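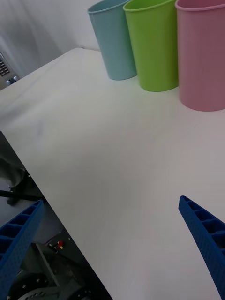 Blue, green and pink, on the white table.

By the time the ferry from Metport came in, Genalyn Macapagal had already put the kettle on twice and let it go cold twice, and she was beginning to feel foolish about the cake.

It was November, and in November the boat to Joltholm was late more often than it wasn't. She knew that as well as anyone, having met it for most of her life, first for her father and then for the mail. But Sadao Arai had written that he would be on the afternoon crossing, and he had written it in ink, on real paper, and somehow that had made her believe in it.

They had shared a wall for nine years, back when the old cannery houses on Talavera Street still had people in them. He used to knock when his radio picked up music from the mainland, and she would press her ear to the plaster and listen -- whole concerts, sometimes, with her feet freezing on the floorboards. Then his sister took ill and he went south, and the house stood dark.

When he finally came up the path, he was smaller than she remembered, and he was carrying the radio under one arm like a hen.

"It doesn't work," he said, before hello. "I thought you might like it anyway."

She laughed so hard she had to hold the gate. Then she took his bag, which weighed next to nothing, and told him there was cake, and that the kettle would only be a minute, and he wiped his shoes for a long time on the mat before he followed her in.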